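Who Votes for Hall Council, and Why It's Mostly the Third Floor
Final report, Intro to Campus Government, Bundeck College

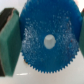
Our group wanted to know why turnout in Skandia Hall beats turnout in Weidemann Hall every year. Skandia has 92 residents on the rolls and 82 of them voted. Weidemann managed 40, from a building nearly the same size.

We expected to find a difference in civic spirit. We found that Skandia's ballot box sits next to the waffle iron.

To test this we asked to move Weidemann's box to its laundry room for the August runoff. The request form is four pages long and was returned to us for using blue ink.

Campus-wide, 1,434 ballots were cast, including several for Drurotia, a country made up for the model UN club. It did not place last.

Limits of the study: two halls, one runoff, and a group member who ran for office and lost.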